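Bagging cell back on full days

Print this page | E-mail this article

The two-arm bagging cell in the Planura building is running full days again after its February service. Renu Kaushik and Rogelio Lacson did the work over two afternoons, and the notes below are mostly theirs.

The counter stood at 3,586 bags when the cell was stopped. Service is due every 600 bags, so this one was well overdue. Renu has moved the reminder from the wall calendar to the start-up checklist, where the morning operator has to initial it.

The first job was the hoses. Each arm has a corrugated sleeve that loops out at the shoulder, and the one on the left arm had crept forward on its clamp until it rubbed when the arm reached for the middle of the table. Rogelio moved the clamp back and marked its place with paint pen. He then went along the rail with a hex key and checked the bolts under both bases. Two on the right side took a quarter turn.

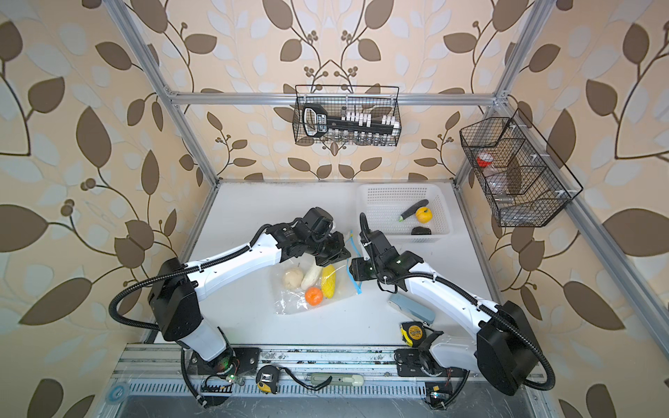
Finger alignment took longer. The grippers hold the bag by the zipper edge, and if one closes even slightly ahead of the other the mouth of the bag twists and the produce catches on the way in. Zulmira Moreira wrote the original setup sheet when the cell was at Zernholm, and her method still works: close both grippers on a strip of card, slide the card out, and adjust until the drag feels the same on each side. After that the wrist cameras are checked with a bag standing open and leafy greens inside, as leaves hide the zipper edge more than fruit does.

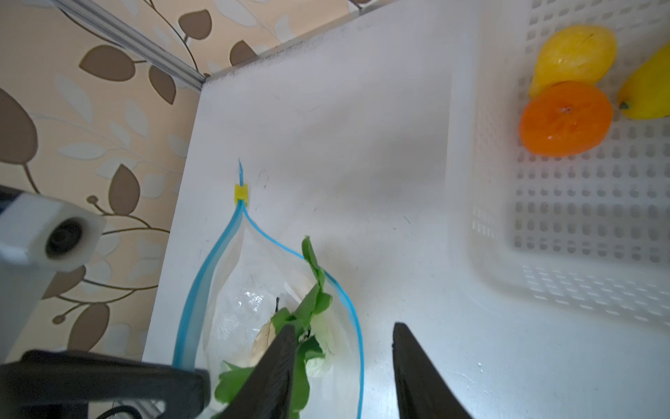 Wrist camera view during the check with greens. The basket is to the right.

The last job was the basket position. Anyone who wipes down the table tends to push the basket back a little, and the right arm then comes down too close to the rim. Dinesh Pant has asked for corner stops. Until they arrive from Clamach, please measure from the rail with the tape and write the figure in the log - do not set it by eye. 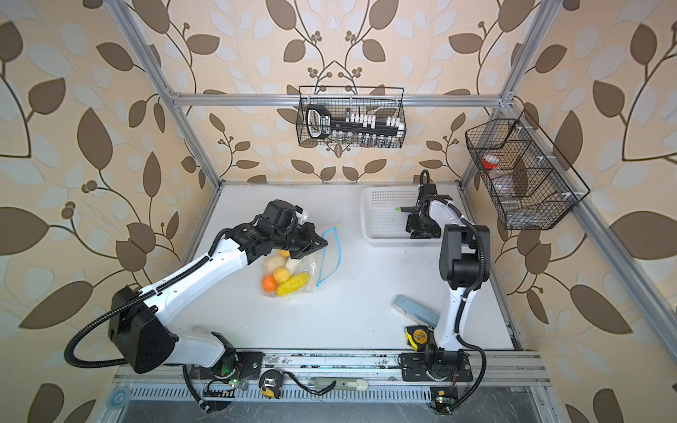
Left arm over the bag, right arm reaching into the basket.

Run speed is held at 60 percent until the end of the month. If the hose clamp has not moved off its paint mark by then, Gert Zwane will raise it. Spare finger pads are in the Tyagi cabinet, second drawer. Take them in pairs and change both pads on a gripper together, even when only one looks worn.

Questions about the checklist go to Renu.

Print this page | E-mail this article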